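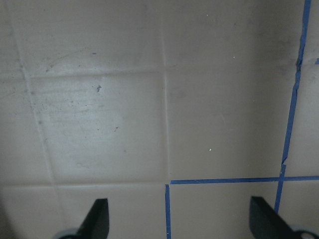
Sell Eggs by the Ounce

By Aarti Kandpal

The dozen is a packing unit. It describes how many objects fit in a carton and says little about how much food is inside. Almost every other staple in an American grocery store is priced against a mass or a volume, and the shopper can check that price against a unit label on the shelf. Eggs are priced against a count, modified by a size word that most shoppers take to describe the individual egg. I think the net weight should be printed on the carton at packing, in ounces and grams, and the shelf label should give a price per pound. The count can stay where it is. It's useful for knowing how many breakfasts are left.

The size words have definitions, but the definitions apply to the dozen. A dozen Medium eggs has to weigh at least 21 ounces, a dozen Large at least 24, a dozen Extra Large at least 27, and a dozen Jumbo at least 30. There are allowances for individual eggs that run light, and a lot is judged on its overall weight. The system was built for wholesale trade, where a buyer takes many cases and the variation within a case averages out. A household buys one carton. It gets whatever part of the distribution was packed that morning.

Consider the width of the classes. Large covers everything from 24 ounces up to the point where the packer could have sold the same eggs as Extra Large, at 27. The top of the class is therefore 12.5 percent heavier than the bottom. Two cartons with the same word, the same price and the same shelf label can differ by nearly 3 ounces. If a sugar company sold bags marked "Large" that held anywhere between four pounds and four and a half, the practice would not last a season. With eggs it's treated as a property of hens.

It is a property of hens, up to a point. A young hen lays small eggs, an older hen lays larger ones, and feed, breed and heat all move the average. None of this prevents measurement. Apples vary too, and so do chicken thighs, and both are sold by weight without difficulty. The variation is the argument for weighing. A product that came out the same every time could be sold by count with no loss of information.

Through May I weighed every carton of Large eggs I could reasonably get my hands on, with the patience of two grocery managers in Varcombe and a number of neighbors. I used a Turska bench scale that reads to the gram, checked against a reference weight at the start of each session. Empty cartons were weighed separately by type and subtracted. The total was 107 cartons. Of these, 4 came in under the 24-ounce minimum, which doesn't bother me much. Eggs lose water through the shell in storage, and a carton that was legal at packing can drift under the line by the time somebody puts it on a scale in a kitchen. I wouldn't accuse any packer on that evidence.

The spread above the line was more interesting. Most cartons sat in the lower half of the class, which is what anyone would predict. A packer who can sort precisely has no reason to give away mass, and an egg heavy enough to lift a carton toward the next class is worth more in the next class. But there were plenty of heavy cartons as well, and they were mixed in with the light ones on the same shelf at the same price. The lightest single egg in the whole exercise weighed 47 grams. It came from a carton that met its minimum comfortably, on the strength of its eleven neighbors.
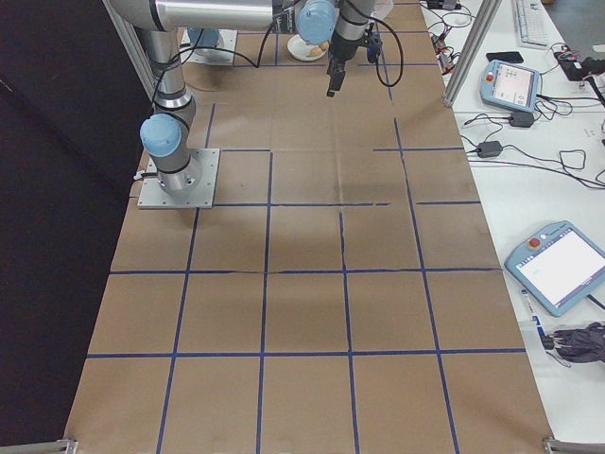
A carton average hides that egg, and a recipe does not. Published recipes in this country assume a Large egg, and the usual working figure is 50 grams out of the shell. Shell accounts for something like 12 percent of an egg's weight. An egg of 47 grams in the shell gives a little over 41 grams of liquid. A cake that calls for four eggs and gets four of that size is short by more than 30 grams, or one sixth of the egg it was designed around. In scrambled eggs the difference is invisible. In a sponge or a custard it is the difference between a set product and a slack one, and the home baker will blame the oven.

Professional kitchens solved this long ago by ignoring the count. Itziar Herrero runs production at Justbridge, a wholesale bakery on the east side of town that goes through 3,160 shell eggs in an ordinary week. None of her formulas mention a number of eggs. They list whole egg, yolk and white in grams, as they list flour. She buys by the case, weighs each case on arrival, and keeps a running log of delivered price per kilogram by supplier. When I asked whether suppliers objected to the log, she said that one had, and that his price had improved afterward.

Her log also makes a point about size classes that I hadn't expected. For several stretches last year the cheapest egg per kilogram was Extra Large, then Medium, then Large again, with no stable order. Large carries a convenience premium because recipes ask for it by name, and the premium moves with supply in the other classes. A retail shopper has no practical way to follow this. Take a carton of Large at $3.60 and a carton of Extra Large at $3.95. Taken at their minimum weights, the Large costs 15 cents an ounce and the Extra Large costs 14.6. The bigger egg is the better buy, by a small margin, until the Large carton happens to be a heavy one. At 26 ounces it costs 13.8 cents and the order reverses. The shopper needs to know the actual weight to choose correctly, and the actual weight is not given.

There are three objections worth answering.

The first is cost. Printing a net weight on each carton means weighing each carton. Modern grading equipment already weighs each egg individually, in line, at high speed, because it can't assign a size class otherwise. The sum for any twelve eggs exists in the machine at the moment they are packed, and most lines already print a date and a plant code on the carton. Adding four characters to that print is a software change for a large packer. For a small one it's harder. The Hodoroagă farm, north of Varcombe, grades on a mechanical balance that sorts eggs into channels and records nothing. They would need a checkweigher and a label printer, or a person with a scale and a pen. I would exempt farms below a certain flock size and let them write the weight by hand if they see an advantage in it. My guess is that some would, and that the heavy cartons would get a sticker first.

The second objection is moisture loss. If the printed weight is taken at packing, the carton will weigh slightly less at sale. This is true of a good many packaged foods, and the rules for net weight commonly deal with it by allowing reasonable variation from gain or loss of moisture under good distribution practice. Under refrigeration the loss over a few weeks is small. It's much smaller than the width of a size class. An imprecise number is still far better than a word.

The third objection is that people think in eggs. They do, and I do, and I don't propose to stop them. Nobody would be asked to order 4 ounces of fried egg. 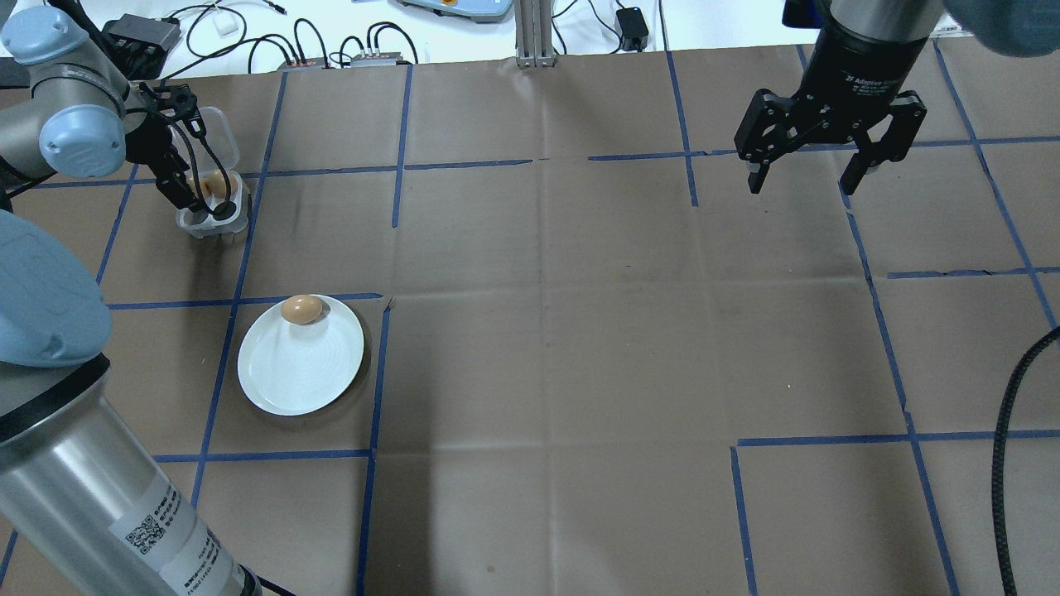 Brown egg at a clear plastic carton.

The proposal leaves the count on the lid in large type and the size word next to it. It adds one line of small type and changes the shelf label, where the "per dozen" unit price now repeats the retail price with no added information. A unit price that equals the price on every carton of twelve has no function beyond satisfying whatever requirement put it there. Where a store carries twelves and eighteens, it compares counts across packs, and even that comparison fails when the packs are of different classes.

Shell weight raises a finer question. A strict price for edible content would deduct the shell, and brown and white eggs from different breeds and flock ages don't carry identical shells. I'd leave this alone. Bananas are sold with the peel on and the public has adapted.

I would expect two effects on the trade. Packers who load Large cartons at the bottom of the class would lose some of the benefit, as the neighboring carton would show a lower price per pound in print. And Medium eggs, which sell poorly because recipes ignore them, would look like what they often are, the cheapest protein in the cooler. Both effects seem fair to the people at either end of the sale. Stores would have to handle variable-weight items in the egg case, and the simplest way is the one used for packaged cheese, with a printed weight and a scannable price on each pack. A coarser option is to let the packer declare a guaranteed minimum per carton, to the half ounce, and keep one price per declared weight. I prefer the first and would settle for the second.

In the meantime a kitchen scale does most of the job. Weigh the full carton when it comes home, weigh the empty one when it's finished, and write the difference on the receipt. After five or six cartons you will know which brand at your store packs heavy.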